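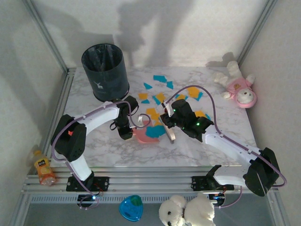 Brittany Desjardins wrote that the scraps should be swept up dry before any cloth touches the table, and asked whether the list could settle the matter before the craft room schedule is issued for March. Her message is quoted in part below, and a response on behalf of the Skosatgate Activity Rooms follows it.

> To the list:
>
> I have read the draft cleaning instructions for the paper craft tables. Step two directs users to wipe the surface with a damp cloth "to collect loose material." I would ask that this be reconsidered. Small pieces of colored paper stick flat to a smooth top as soon as they are damp, and the dye in the cheaper papers can leave a tint behind. At Kubo we had a faint orange patch on one table for an entire season.
>
> My preference is a small brush and a tray, with the cloth kept for the very end. I would also like to know whether users are expected to provide their own brushes, and what is to be done with scraps large enough to use again.
>
> Brittany Desjardins

Dear colleagues,

Thank you to Ms. Desjardins for her careful reading of the draft. The point is accepted, and step two will be rewritten. The revised wording appears below so that members may comment before it is printed and posted in the rooms.

Proposed text, "Clearing a table after paper work":

1. Remove finished work, scissors, glue and personal belongings. Drinks must be capped and kept away from the paper.

2. Lift out the larger pieces by hand. Any piece bigger than a playing card goes in the reuse drawer, sorted by color where possible.

3. Set the tray flat on the table and brush the remaining scraps into it with short strokes. Begin at the far edge and work toward yourself. Do not sweep scraps onto the floor.

4. Where a scrap is stuck down, hold a scraper at a low angle and ease the blade under one corner. Do not press the point of the blade into the surface.

5. Empty the tray into a lined bin. Tie and replace the liner when it is three-quarters full.

6. Wipe the table with a barely damp cloth, then dry it.

Several related questions were received, and they are answered together here.

On brushes and trays: users are not expected to bring their own. Each room will have a hand brush and a small tray, stored on the hook beside the supply cabinet. The brush should be tapped out over the bin before it is put away, as scraps caught in the bristles otherwise turn up on the next group's work.

On scrapers: Chantal Sutherland asked whether plastic scrapers would be safer for the marble-patterned tops. We have no objection to plastic, and groups with young children should use it. A metal blade remains acceptable for adult groups when it is clean and held low. Dried glue on the blade does more damage than the blade itself, in our experience.

On bins: the bin may stand on the table during clearing, provided its base is clean, and must be returned to the floor afterward. Océane Doucette has pointed out that the black liners slip down inside the narrower bins. Please fold the top of the liner well over the rim. A narrower size has been requested from Skirberg, our supplier, but no delivery date has been given.

On reuse: the drawer held 73 sheets and part-sheets at the last check, most of them blue or yellow. Groups are encouraged to look there before opening a new pack. The packs contain 1,000 sheets and are difficult to store once opened — the wrapping tears, and the top sheets curl.

On toys: soft toys brought in for children's sessions may stay on the tables while work is going on, but should be moved before step three. Paper fragments cling to plush and are tedious to remove.

The question of glitter was also raised by Thérèse Beaudoin. It falls outside the present instructions and will be taken up separately. Until then, the existing rule stands, and glitter may be used only in Room 17 with the floor sheet down.

Comments on the proposed text should be sent to the list and not to individual staff. Corrections to the wording are welcome, including from groups that use the rooms only occasionally.

Respectfully,

Francine Girard
Skosatgate Activity Rooms

Reading time: 5 minutes

Recent messages on this list
Glue sticks: storage over the summer
Re: Damp cloths and marble-patterned tops
Flilteo paper cutters, blade replacement
Room 17 floor sheet
Reuse drawer: please sort by color

Contact the list office | Copyright Skosatgate Activity Rooms | Back to top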